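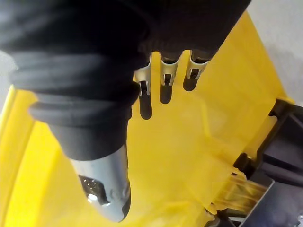
Our club's robot hand over the yellow plastic. Thumb on the left, fingers up top!

How does a robot hand grab stuff?

Quick version, club starts in 4 minutes. Make your hand into a letter C. Thumb one side, fingers the other, big gap between. Now squeeze. That's a grasp! Robot does the same, but it needs a program to tell it when.

Look for the black pads on the fingers. Pads help stop things slipping. Try picking up a grape with two spoons. Hard, right?

At Zutulcombe Robot Club we work in teams of 2. One kid types the moves, the other watches and yells stop. Our coach Judite Sequeira says go slow first, then alot slower.

Next job: the Urkance Challenge in November. Moving blocks, 200 points for a perfect run. We practise on 10th April, bring a snack and you're notebook.

New word: GRASP. Means hold on tight.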